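The long life of the village hall table

When the hall at Larkby was cleared in December, the trestle tables were the last things to go. There were 96 of them at one time, bought second-hand from a school, and they had done wedding teas, jumble sales and two general elections.

Old tables like these are heavy, and that is mostly why halls are replacing them. A full-size trestle takes two people to lift, and the hinges trap fingers. The newer folding kind can be carried by one adult and stacked on a trolley.

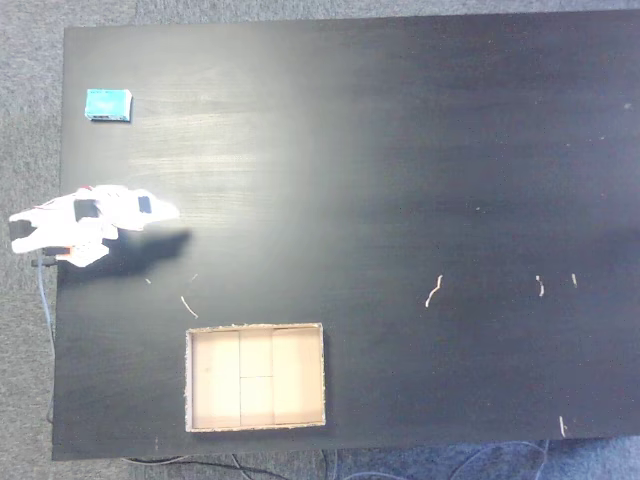 Prices vary a good deal. Trevent, which supplies halls and clubs across the county, charges £218 for its standard six-foot model. Cheaper ones can be had, but the legs tend to go first, and spare parts are hard to find.

Larkby spent just under £2000 in the end, chairs not included. The old tables sold within a week. Most went to gardeners for potting benches, and a few are now in use at the Prokavetti café on the Trevent road, sanded down and given a coat of oil.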